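3.2 Recovery between matches

Players in the Mosdale squad wore a heart rate strap at every field session in February and filled in a short form the next morning. The form asked about sleep, muscle soreness and any knock picked up in play. Of the 400 forms handed out, 74 came back with the soreness item left blank, and these were dropped from the analysis. Walczak used the same rule in his work on county hurlers, so the two sets of results can be compared.
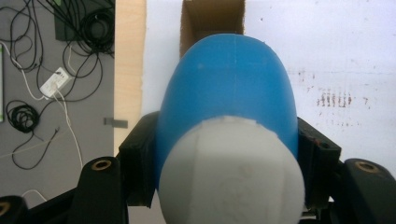
Figure 2. Blue egg-shaped object with a pale rounded cap, held between two black gripper fingers.

Soreness scores were highest on the second morning after a match – later than most of the coaches had expected. Backs and forwards showed the same pattern. Players returning from a hamstring strain reported poorer sleep than the rest, but the group was small and we draw no firm conclusion from it. Harriet Lyons scored all the forms, and a second reader checked them without knowing the player's position. Goalkeepers are treated separately in Section 3.3.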